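Number 5 bus to become number 3, will remain the number 5 until further notice

Transport | Hundorbridge and district

Passengers on the number 5 bus between Hundorbridge and Ganoseck have been told that from December it will be the number 3, that it will leave from a different stop, and that it will continue to be late at the same times as before.

The change was announced by the operator, Prulto, on a sheet of paper fixed inside the shelter at Ashworth Cross. Ashworth Cross is the one stop on the route that the new timetable leaves out, so the people best informed about the number 3 are the ones who will not be able to catch it.

Prulto says the renumbering is part of a wider tidying of its services, which at present run from 1 to 9 with several numbers missing. The old number 3 went to the cattle market until the cattle market closed, and after that it went to the garden centre that replaced the cattle market, and after that it stopped. Many older residents still call any bus heading in that direction "the three". They will now be correct, provided they are going to Ganoseck, which is the other way.

The new service will run every 30 minutes during the day, as the existing one is meant to. Evening buses will be hourly until 8pm, when they will be replaced by a note on the website. The first departure from Hundorbridge moves forward to 6.40am, a change made after requests from people who start work in Ganoseck at seven. The journey takes a little over half an hour, so they will arrive late, but earlier than they do now.

At the Hundorbridge end, buses will leave from Stand C in Corn Street instead of Stand A. The stands are next to each other. Stand A has a roof, a bench and a working light. Stand C has a pole. Asked whether the roof might be moved along, the district council said that shelters were the responsibility of the operator. The operator said that shelters were the responsibility of the district council, and added that it would be happy to discuss the matter with whoever was responsible.

Most of the ill feeling is in Ashworth, where the bus currently turns off the main road, goes past the school and the chapel, waits for somebody to move a van, and comes back out again. Cutting out the loop will save three minutes on each journey. Prulto describes this as a significant improvement for through passengers. In Ashworth it is being described in other ways, one of them painted on a bedsheet and hung from an upstairs window opposite the chapel, in letters large enough to be read from the main road by through passengers.

A petition against the change has passed 100 signatures, which in Ashworth is a good turnout and for the number 5 bus is more people than have ever been on it at once. It is on the counter of the village shop beside the lottery tickets. Several of those who signed told this newspaper they had not used the bus for years but liked to know it was there. One man had signed under the impression that it was about the van.

Villagers will still be able to board at the end of the lane, a walk of ten minutes or so along a verge which the council mows in alternate summers. The company's leaflet calls this stop "Ashworth (for Ashworth)". There is no shelter, though there is a hedge, and the leaflet points out that it is on the more exposed side of the road only for passengers travelling to Hundorbridge. It does not say what share of passengers that would be. Going by the queue on a weekday morning, it is all of them.

Fares are to be simplified. A single from Hundorbridge to Ganoseck will cost the same as a return, so that passengers no longer have to decide whether they are coming back. Children's fares will be half the adult fare, except before nine, when children mainly travel. The weekly ticket stays, but will be called a Roamer, a generous word for a ticket that is good on one bus.

There is some uncertainty about when any of this starts. The notice at Ashworth Cross says "from December". The leaflet says "this winter". The website, until it was corrected at lunchtime, said the changes had already happened, and at least one family with suitcases waited at Stand C for a bus that was at that moment pulling out of Stand A, close enough for them to read the number on it. It was a 5, so they let it go.

Prulto has apologised to anyone affected and says drivers have been asked to look out for people standing in the wrong place. During the changeover the number 5 and the number 3 will both be shown on the front of the bus where the display allows. Where it does not, the number 3 will be written on a card and put in the windscreen. Drivers have been told to keep the card on the nearside and to turn it round on the return journey, although it is not clear what would be on the back. 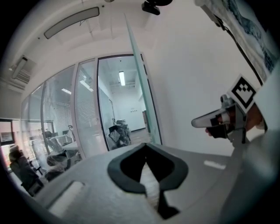 Black-and-white marker on a white housing, with light grey body in front.

In Ganoseck the news has been met more calmly. The bus will go on stopping outside the post office and turning round at the bowling green, and the only real difference is that the timetable case will have a new timetable put in it. The present one dates from before the by-pass and is much admired. A local history group has asked whether it might have it.

There is also the matter of the connection. The number 5 was timed to meet the train at Ganoseck halt, a feat it managed often enough for people to go on relying on it. Under the new timetable the bus gets in two minutes after the train has left. Prulto says it consulted the railway's published times in drawing up its own. The railway changes its published times in December.

Comments on the proposals can be sent to the company until the end of the month, by post or on a form available from drivers. The driver of the 10.15 from Hundorbridge had not seen the form, but offered to pass on anything that was written down. He also said that he had driven the route since it was the 14, that it had gone through Ashworth then as well, and that he would need to get on if nobody minded, as he was running behind.

A further notice is expected at Ashworth Cross, once the company has confirmed whether it still has a stop there to put it in.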